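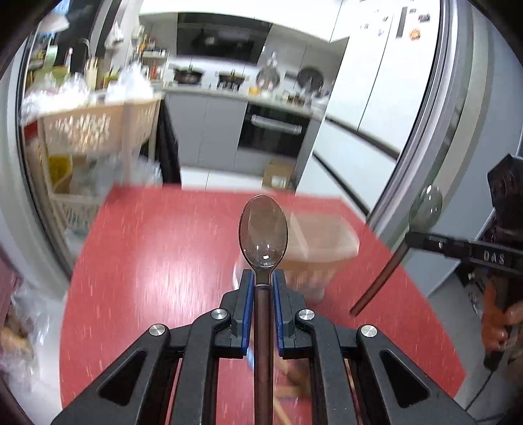 Kidney flushes sell well, and the questions we get about them at Bettencourt rarely change much. Most of the products are a powder or a syrup taken by the spoonful, and a metal spoon with a dark brown handle holds whatever you dip it into, so go by the measure on the label if you take the stuff at all. Our answers are below. They are not a substitute for your own doctor.

Filed under: Kidneys & Bladder, Common Questions

Do my kidneys need to be flushed?
No. They filter your blood day and night without any help from a jar. If they stop doing that job properly, you need a blood test and a doctor, and a tea won't fix it.

The label says it "supports kidney function." Doesn't that have to be proven?
Less than you'd hope. "Supports" is a soft word. In the United States a supplement can carry that sort of claim without showing the FDA that it treats anything, because it isn't allowed to say it treats anything.

I did a 13-day flush and felt great. Explain that.
Did you also cut out alcohol, salty snacks and soda, and drink more water? Most of these plans tell you to. I'd give the credit to those changes before I gave it to the powder, which in my case cost 72 dollars.

Can a flush hurt me?
It can. Some herbs act as diuretics, some products are high in potassium, and some clash with blood pressure pills. People who already have kidney disease are at the most risk and are often the ones buying.

What about kidney stones?
Drinking enough fluid does help many people avoid another stone. Whether a packet stirred into that fluid adds anything is a separate question, and I haven't seen a good answer to it.

How would I know if something was wrong?
You might not. Early kidney disease often has no symptoms. A blood test and a urine test are the usual way to check, so ask about them if you have diabetes, high blood pressure or a family history.

Do you sell a flush?
No, and we turned one down in May.

Answers by Rosalind Bellamy. Last reviewed 12 Nov 2019.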